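Galerie: Vormachen und Fernsteuern am Tischaufbau

Projekt Willulon, Werkstatt Skirnedside
Text und Auswahl: Marina Kouris

In der Werkstatt Skirnedside bringen wir einem zweiarmigen Aufbau Handgriffe aus dem Haushalt bei. Das geschieht auf zwei Wegen. Beim Vormachen von Hand führt eine Person die Arme direkt am Gelenk durch die Bewegung. Beim Fernsteuern sitzt sie an einem Pult und bewegt zwei kleinere Steuerarme, deren Gelenkwinkel auf die großen Arme übertragen werden. In beiden Fällen schreibt unsere Software Hakim die Gelenkstellungen und die Kamerabilder mit. Aus den Aufzeichnungen wird später ein Modell trainiert, das die Aufgabe selbst ausführen soll.

Die Galerie zeigt den Tisch mit den Gegenständen, die wir für die Aufgaben verwenden. Die Steuerarme sind auf den Aufnahmen nicht zu sehen.

Aufnahme 1: Kasten und Becher
Die Greifer reichen bis an den roten Kasten und den roten Becher hinunter. Der Kasten hat vorn einen runden Holzknopf, der Becher steht auf einem gesprenkelten Block. An beiden Handgelenken sitzt eine Kamera.

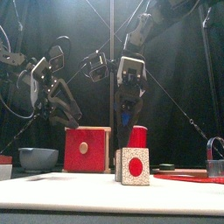

Florian Eberhard merkt dazu an, dass er einen Knopf lieber von Hand vormacht. Am Pult spüre man nicht, wann die Finger fest sitzen, und ziehe deshalb leicht zu früh. Bei allem, was nur gegriffen und abgestellt wird, sei die Fernsteuerung die bessere Wahl, da komme man schneller durch und die Bewegungen seien ruhiger.

Wir haben die Aufgaben danach aufgeteilt. Schubladen und Knöpfe beginnen wir mit einigen von Hand geführten Durchgängen und wechseln dann ans Pult. Von Hand geführte Durchgänge haben einen Nachteil: Die Hände der Person geraten in die Kamerabilder. Für das Training der Bildauswertung sind sie daher nur eingeschränkt brauchbar, die Gelenkdaten lassen sich aber verwenden.

Für eine Aufgabe wie »Becher umsetzen« planen wir 400 Durchgänge ein. Die Startpositionen werden zwischen den Durchgängen verändert, auch die Drehung der Gegenstände. Wer am Pult sitzt, wechselt nach einer festen Zeit, damit die Aufzeichnungen nicht nur die Gewohnheiten einer einzelnen Person enthalten.

Aufnahme 2: Weiße Tafel, beide Arme über der Tischmitte
Auf der Tafel liegen kleine dunkle Würfel und ein dünner schwarzer Stab, rechts dazu ein länglicher roter Gegenstand. Hinter der Tafel die Reihe mit hellblauer Schale, Kästchen, rosa Becher und einem flachen, blassrosa Teil.

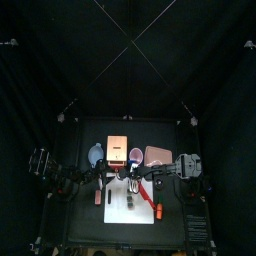 Muss man programmieren können, um am Pult zu arbeiten?
Für das Steuern sind keine Programmierkenntnisse nötig. Die Einweisung dauert 2 Stunden, danach folgen Übungsdurchgänge, die nicht in den Datensatz kommen. Hakim wird über Fußtaster bedient: Start, Stopp und Verwerfen.

Das Verwerfen wird am Anfang zu selten benutzt. Ein Durchgang mit einem kleinen Umweg darf bleiben, auch ein zweiter Griffversuch, wenn er sauber zu Ende geführt wird. Verworfen wird, wenn ein Gegenstand vom Tisch fällt, wenn jemand während der Aufnahme in den Arbeitsbereich fasst oder wenn die Arme sich berühren. Bei Aufgaben mit beiden Armen legen wir vorher fest, welcher Arm wartet und welcher zuerst greift. Ohne diese Absprache löst jede Person die Aufgabe anders, und das Modell lernt eine Mischung, die an keiner Stelle richtig passt.

Die Steuerarme stammen von der Firma Fullance. Wir haben die Griffe gegen kürzere getauscht und die Übersetzung am Greifer geändert: Ein vollständig gedrückter Griff schließt die Finger jetzt langsamer als im Auslieferungszustand. Für die kleinen Würfel war die alte Einstellung zu grob.

Aufnahme 3: Werkzeug am rechten Arm
Der rechte Greifer ist an einem rot-weißen Werkzeug mit langem roten Griff. Der linke steht über der hinteren linken Ecke der Tafel. Die rote Schublade des kleinen Schränkchens ist ein Stück herausgezogen.

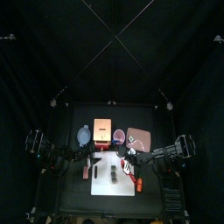 Letzte Änderung dieser Seite: Juli, M. Kouris

Lange Werkzeuge sind am Pult schwieriger als kurze Gegenstände. Eine kleine Drehung des Handgelenks bewegt die Spitze um ein Vielfaches, und auf dem Monitor ist der Abstand zur Tischfläche schlecht einzuschätzen. Wir üben das zuerst ohne Aufzeichnung und mit halber Geschwindigkeit. Florian Eberhard hat dafür eine Übungsfolge aus 4 Schritten zusammengestellt: greifen, anheben, über der Tafel drehen, ablegen. Sie liegt ausgedruckt am Pult und im Projektordner unter »Einweisung«.

Die Aufzeichnungen werden nach jedem Block durchgesehen. Dabei prüfen wir, ob alle Kameras durchgelaufen sind und ob Bild und Gelenkdaten zeitlich zusammenpassen. Durchgänge mit fehlenden Bildern werden aussortiert und neu aufgenommen.

Anfragen zum Aufbau und zu den Steuerarmen bitte an Marina Kouris, Fragen zu Hakim an Florian Eberhard.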